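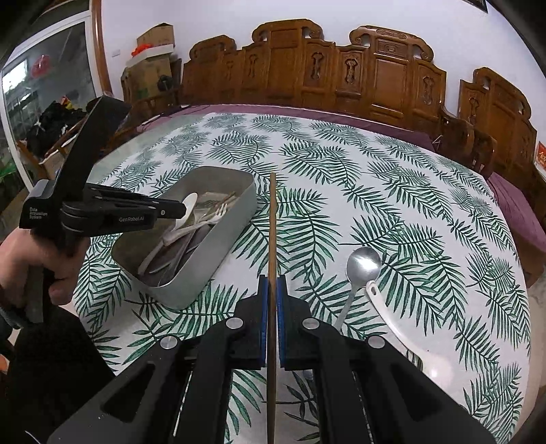 *Figure 1. Chopstick, tray and two spoons on the palm-print cloth.*

# Sorting the Cutlery: A Small Study of a Large Mess

Mingxuan Deng
Household Design Studio, term project
22 May 2020

## Why cutlery

My first proposal was a redesign of the whole share-house kitchen. My tutor wrote "smaller" in the margin. The second was a redesign of the drawers, and she wrote "smaller" again, underlined. So the report is on what happens to utensils between the drying rack and wherever they live next, which at Kerholm House is usually a metal tray in the middle of the table.

The tray is grey-silver with raised sides, and it accepts everything. Steel, plastic, beige handles of uncertain parentage, all in a pile. My housemates defend it warmly. You put your hand in and something comes out, and you eat with that.

## Method

I kept a diary through May, noting each time someone took a utensil from the tray and whether it was the one they wanted. The diary ran to 1042 entries, a figure I am proud of and will never repeat. I then tried two arrangements:

- **Clatska:** everything stays in the tray, handles all pointing one way.
- **Irkar:** long things come out of the tray and stand in a jar, spoons lie beside it, forks stay put.

Both names came from a spelling game we were losing at the time.

All sorting was done on the round table, on the cloth with the green palms and ferns. I would not recommend the cloth to future researchers. The white serving spoon rests on it well enough, but anything small laid among the fronds takes a second look to find.

## Results

Clatska held its shape for one dinner. Plastic forks and spoons are light and wide at the working end, so they ride up over the metal ones and the pile is a pile again by dessert.

Irkar did better. Wrong picks dropped by 53 per cent, mostly thanks to the chopsticks. In the tray a chopstick sinks to the bottom and its partner goes somewhere else. Upright, it can be seen from the doorway. The serving spoon also improved once it had a spot of its own, and the hole in its handle suggests it was always meant for a hook.

The average sort took 20 seconds longer than tipping everything in the tray. This was raised at dinner more than once.

## Limitations

One house, one tray, one author with opinions. The jar was borrowed from the Yuan household next door, who wanted it back for pickles, so Irkar was discontinued while it was winning. I also did most of the sorting myself, and the behaviour of the others may owe something to being watched by a person with a notebook.

## Next steps

Buy a jar. Put up a hook for the serving spoon. Find the other chopstick.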